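Linen loss in mid-size hotels – speaker notes
Dradberg session, 30 minutes including questions

Slide 1. Start with the definition. Linen loss means any piece that leaves circulation before its planned end of life. Theft is part of it, but at Widari most of the loss was staining, tearing and misrouting at the laundry.

Slide 2. Give the baseline. Widari has 112 rooms and held 2564 flat sheets on the books at the start of the year. The physical count in December found 1651 fit for use. Pause here. Someone will ask whether the book figure was wrong. Part of it was: discarded sheets had not been written off for two quarters.

Slide 3. Par levels. One par is the quantity needed to dress every bed once. Explain the usual split: one set on the bed, one in the laundry, one on the shelf. Properties that send linen out need more, depending on turnaround. Do not read the table aloud.

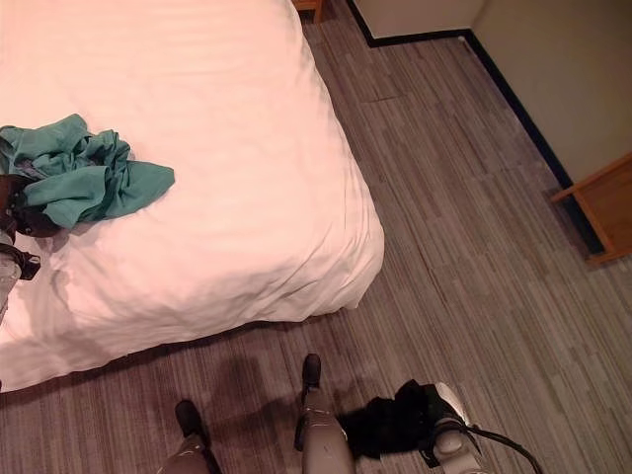 Slide 4. Sorting at the point of stripping. Attendants bag stained pieces separately, before the cart leaves the floor. Treatment within the same shift saves many pieces that would otherwise be cut up for rags. Mention that the bags must be a different color from the trash bags. Widari learned this the expensive way.

Slide 5. Counting. Hsiao does a full count every quarter, Nonside once a year. The quarterly count costs more labor but finds routing errors while the laundry can still trace them. All departments count on the same day, with carts and chutes emptied first.

Slide 6. Tagging. Keep this short. Tags pay off when linen is shared between properties – less clearly for a single site. If asked about price, refer to the handout.

Slide 7. Write-off procedure. Show the form. Two signatures, reason code, piece type, date. Skip the reason code list if running late.

Questions. Repeat each one into the microphone.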